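Skiltine recall: does "out of an abundance of caution" mean anything anymore?

Food Trade Talk > Suppliers and Safety

coldchain_dan
July 8, 2021

So Skiltine has pulled its cooked chicken strips and the diced ham, and the notice went out to customers with the usual line about an abundance of caution. We take both products at the commissary where I buy, and I had 70 cases sitting in the walk-in when the email landed. Those are now on a pallet with red tape around it, taking up space I need for other things.

What bugs me is how little the notice says. There's a lot code range, a phone number that goes to voicemail, and a paragraph about how seriously they take food safety. It does not say what was found, who found it, or when. It says "a potential issue with date labeling records." I've been buying meat long enough to know that a records problem can be a clerk who typed the wrong year, or it can be product that went back through the line with a fresh date on it. Those are very different days at work for me.

Has anybody gotten a straight answer out of them?

brinewell
Posts: 735

No, and you won't get one this week. Their lawyers wrote that notice. I called my rep and he read it to me over the phone, word for word, like I couldn't read it myself.

For what it's worth I don't think it's redating. Skiltine is sloppy but they aren't crooks. I toured the Salem plant in January and the labeling room was two people and a printer that kept jamming. You could lose track of a lot number in there without trying.

coldchain_dan

"Sloppy but not crooks" is what everybody says about a supplier until the inspectors show up with boxes.

And if they knew in January that the printer was a problem, why am I getting a notice in the summer?

brinewell

I didn't say they knew. I said I saw a printer jam. Don't put that in their mouth or mine.

marrowbone_prep

Small kitchen here, we only take the ham. My question is more basic. The notice gives a lot range that starts with a letter, and the boxes I have start with a number. Are mine in or out? I left two messages. My distributor says "hold it if you're worried," which is a nice way of telling me to eat the cost.

brinewell

Look at the inner bag, not the carton. The carton number is the distributor's pick code on some of their pallets. The lot is on the bag near the seal, small type, and on the ham it's usually on the back. If the bag number starts with a letter and falls in the range, it's in.

marrowbone_prep

Found it. In range. Wonderful. I had told my morning crew it was fine because of the carton number, so there goes a tray of sandwiches.

Ye-seo Sung
Moderator

Please don't post full lot numbers from your own boxes in this thread. People will start searching for them, land here, and treat it as the official list. The list is the one in the notice. If your bag code is close to the range but outside it and you're not sure, hold the product and get the answer in writing.

I'd also ask everyone to keep guesses about criminal conduct out of here until somebody with a badge says so. I've already removed one post.

hooklinecook

The removed post was mine and I stand by it. I didn't accuse anyone of a crime. I said that when a company recalls 20 lots across two unrelated products, cooked chicken and cured ham, made on different lines, a stuck label printer doesn't explain it. What do those products share? Trim? A cold store? Somebody's spreadsheet? Answer that and I'll calm down.

brinewell

They share the cold store. Everything finished goes to Natitance for storage and comes back out from there. Skiltine hasn't had its own freezer space in years. If intake dates at Natitance don't match production dates at Skiltine, you'd get exactly this kind of recall, with both products in it and nothing wrong with the meat.

hooklinecook

"Nothing wrong with the meat" is doing a lot of work in that sentence. If the dates don't match, you don't know how long it sat or where. That's the whole reason there are dates.

brinewell

Fair. I'll take that back. Nothing KNOWN to be wrong with the meat. 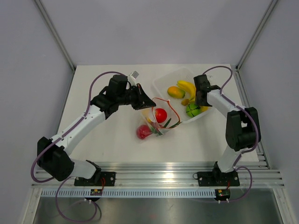

3 min read

coldchain_dan

Update from my end. I got a person on the phone, a customer service woman who was polite and had clearly been yelled at all morning. She told me:

Credit will be issued on held product, but only against a destruction certificate. I have to arrange the destruction and pay for it up front.

There is no date for when either line ships again.

They've "engaged Clukier" to review the records. I asked if the review would be shared with customers. She said she'd pass along my question.

So I'm out the product, I'm out the hauling fee until they feel like paying it back, and the people checking the records are being paid by the people who lost track of them.

saltbox_audit

I've done supplier audits, though not for Clukier, so take this how you like. A company hiring an outside firm for a records review is normal. It doesn't tell you anything good or bad. What matters is the scope. If the scope is "match these lots to these labels," they'll match them and write it up and the report will be clean. If the scope is "trace raw intake to finished pallet, both directions, pick the lots at random," then you might learn something. Ask for the scope letter. They'll say no, but ask, and ask in an email so there's a record of the no.

Also, their certificate hanging on the wall means they passed on the day of the audit. I've seen very tidy plants on audit day.

hooklinecook

This is what I keep telling people. My boss wants to see the certificate and that's the end of the conversation. A certificate never told me what was in the box.

gravyboat_600

Am I the only one who thinks this is overblown? Nobody has reported getting sick. They pulled product before they had to. If we pile on every supplier who does a voluntary recall, the next one is going to think hard before doing it. I've used Skiltine for years and their chicken is consistent, which I can't say about the other two outfits I've tried.

hooklinecook

"Voluntary" is a legal word. Almost all of them are voluntary. It can mean they found it themselves, and it can mean an inspector stood in the office and suggested it.

gravyboat_600

And you know which one this was?

hooklinecook

No. Neither do you. That's my complaint with the notice.

gravyboat_600

Then we agree the notice is bad. I still think you're enjoying this a little.

marrowbone_prep

I'm not enjoying it. I make sandwiches for a school office and two dentists. I had to call all three and tell them not to eat lunch. One of the dentists already had.

coldchain_dan

Is he OK?

marrowbone_prep

He says he feels fine and it was a good sandwich.

saltbox_audit

Write down who you called and what time, today, while you remember it. Keep the bag, or a clear photo of the bag code, for every case you opened. If the credit turns into an argument later, the customer with the notes gets paid and the customer without them gets a form letter.

And Dan, on the destruction certificate, check your contract before you pay a hauler. Plenty of supply agreements say the supplier has to collect recalled goods or cover disposal directly. Customer service may be reading from a script written for accounts with no contract at all.

coldchain_dan

Pulled the contract. Clause on recalls says supplier bears "reasonable costs of retrieval or disposal." Doesn't say when. I'm going to hold the pallet, send them that clause and tell them they can send a truck.

brinewell

They'll send a truck. They did for us on the sausage thing. Took around 20 days, and they tried to short us four cases, but they sent it.

hooklinecook

What sausage thing?

brinewell

Wrong allergen panel, soy left off. A while ago. It was a small run.

hooklinecook

So that's a labeling problem with a third product. And you're the one telling us they're just a bit sloppy.

brinewell

Yes, and I'd still say that. Sloppy is a reason to buy elsewhere, too. I moved half my volume after the sausage. I never claimed to love them.

gravyboat_600

You might have led with that.

Ye-seo Sung
Moderator

Let's keep this on the current recall. If somebody wants to start a thread on the earlier one, go ahead, and link to the notice if you can find it.

I wrote to Skiltine as moderator and asked three things: what date records are in question, whether any product was relabeled after leaving the plant, and whether the Natitance storage records are part of the review. I got an automatic reply. If I get a human one I'll post it in full, with their permission.

saltbox_audit

The second question is the good one. Watch for an answer that says "no evidence of relabeling" when you asked whether there was any relabeling.

coldchain_dan

Does anybody have a second source for cooked strips that isn't on a six-week wait? I've got a menu that runs whether Skiltine does or not. I'm not looking for cheap. I want someone who'll show me a trace from bag code to intake before I sign, and do it while I stand there.

gravyboat_600

Sent you a message. They're pricier and the strips are cut uneven, but they did the trace for me in under an hour.

marrowbone_prep

Send it to me too please. Ham as well if they do it.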